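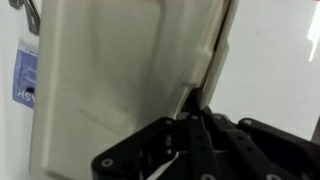

Cuvum põe robôs a arrumar a copa e descobre que a copa dá trabalho

A Cuvum começou em setembro a ensinar braços robóticos a fazer aquilo que, em qualquer escritório, fica sempre para quem sai por último. O projeto chama-se Elano e decorre na copa da própria empresa, entre a bancada, o lava-loiça e uma reserva de copos de papel que daria para um casamento.

O método é o da demonstração. Uma pessoa senta-se com um comando em cada mão, vê o que veem as câmaras montadas junto às pinças e executa a tarefa à distância, com os braços a repetir os gestos do lado da bancada. Tudo fica gravado: imagens, posição das articulações, abertura dos dedos. Quando o movimento é demasiado esquisito para os comandos, alguém vai até ao robô, agarra-lhe no pulso e leva-o pela mão, como se faz com as crianças à porta da escola e com resistência comparável.

Até ao fim do mês ficaram registadas 770 demonstrações. Destas, 33 foram para o lixo, quase todas por culpa humana. «Houve uma tarde inteira em que gravei com os comandos trocados», admite Eduardo Serrano, responsável pela operação remota. «O robô portou-se lindamente. Fez ao contrário tudo o que eu fiz ao contrário.»

O programa que transforma as gravações em comportamento, o Nuchit, recebe as demonstrações ao fim do dia e treina durante a noite. De manhã, a equipa vai ver o que ele aprendeu, exercício que Chutima Ruangrit compara a abrir o frigorífico depois das férias. Numa das primeiras versões, o braço adquiriu uma hesitação antes de cada pega, uma pausa de segundo e meio, quase filosófica. Percebeu-se depois que era a pausa da própria Chutima, que gosta de pensar antes de fechar a pinça. O Nuchit achou que fazia parte da tarefa e, em rigor, ninguém lhe tinha dito o contrário.

As peças grandes de plástico são um capítulo à parte. São lisas, têm os cantos arredondados e tapam boa parte do que a câmara do pulso consegue ver, de modo que o operador conduz um bom bocado do percurso a olhar para uma parede creme. 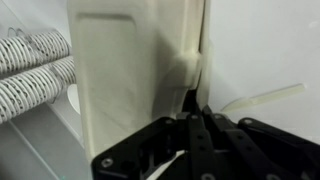 Waraporn Kaewsai, que treina os operadores novos, pede-lhes que resistam à tentação de apertar mais. A regra da casa é aproximar devagar, fechar, parar, e só então mexer o braço. Quem vem dos videojogos costuma ser rápido e mau na primeira semana; quem vem da cozinha costuma ser lento e bom desde o início — uma observação que foi recebida com algum desânimo pela metade mais nova da equipa.

Também há divergências de doutrina. Serrano defende demonstrações limpas, sem um gesto a mais. Waraporn quer que se gravem os enganos e a maneira de sair deles: a pega que escorrega, a segunda tentativa, o objeto que fica torto e tem de ser endireitado. Chegou-se a um acordo à antiga, com cada um a gravar como entende e as sessões guardadas em pastas separadas. Os resultados da comparação ainda não foram divulgados, e na copa evita-se o assunto à hora do almoço.

A próxima fase junta mais 200 demonstrações, desta vez com os objetos fora do sítio habitual. A Jiranik, parceira da Cuvum no projeto, quer saber se o sistema se orienta numa bancada que não foi preparada de propósito. Os colegas do andar ofereceram-se para a desarrumar, e consta que já tinham começado antes do convite.

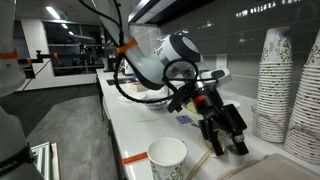 Quantas pessoas são precisas para gravar uma demonstração?

Uma chega para operar os braços, mas a Cuvum trabalha com duas: a segunda fica junto à bancada, repõe os objetos entre gravações e tem o botão de paragem ao alcance da mão.

Esse segundo posto é o menos disputado. Chalerm Ongart ocupou-o durante sete sessões seguidas e diz ter desenvolvido uma relação pessoal com cada objeto da bancada, nem sempre cordial. Repor tudo no lugar entre tentativas significa, na prática, desfazer à mão o que o robô acabou de fazer, e a ironia de passar o dia a desarrumar uma copa em nome da automação da arrumação não lhe escapou.

As gravações continuam em outubro, com início às nove e interrupção ao meio-dia, hora a que a bancada volta a ser precisa para o café.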